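## 4. Preparar a célula para a tarefa "arrumar ferramentas"

Esta secção é para os alunos do clube Marwat que já fizeram a secção 3 (ligação dos cabos e teste das juntas). Trabalhem sempre em grupos de dois: um aluno comanda os braços e o outro fica junto do botão de paragem.

1. Verifiquem que a fonte está desligada antes de pôr as mãos dentro da célula.
2. Passem a mão nos parafusos das placas de montagem. Se uma placa mexe no perfil de alumínio, apertem-na e repitam a calibração do ponto 3.4.
3. Coloquem a taça ao alcance do braço esquerdo, com uma tesoura dentro. Os cabos da tesoura devem ficar visíveis para o operador.
4. Ponham a segunda tesoura perto do centro da mesa, fechada.
5. O alicate fica atrás, do lado esquerdo, e a mala no canto direito do fundo.

**Nota:** a posição dos objetos não precisa de ser igual em cada ensaio. A Vlasta Ivanov pede só que se escreva no caderno quando um objeto muda de lado. 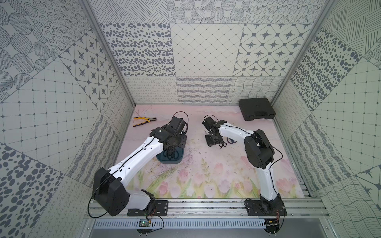
6. Liguem a fonte e abram o programa Jastow. Esperem até os dois braços aparecerem na lista.
7. Escolham a velocidade 40. Para a primeira aproximação não usem um valor mais alto.
8. Desçam a garra esquerda sobre a taça, devagar, e parem antes de tocar na tesoura. Façam depois o mesmo com a garra direita, sobre a tesoura da mesa.
9. Fechem uma garra de cada vez. Quando a tesoura está presa, subam na vertical e só depois movam para o lado.
10. Gravem o ensaio com o nome do grupo. O limite é de 200 ensaios por pasta – depois disso o programa não guarda e também não avisa.

**Cuidado:** os cabos fazem uma curva por cima das garras. Se um cabo fica esticado durante o movimento, carreguem na paragem e voltem à posição inicial. Nunca puxem o cabo com a mão enquanto o braço tem corrente.

**Cuidado:** as tesouras cortam. Não apanhem uma tesoura que está a cair da garra.

Se aparecer o erro 39, desliguem a fonte, esperem cerca de dois minutos e comecem outra vez no ponto 6. Se o erro voltar, falem com o Asif Jadoon e não troquem os motores sozinhos.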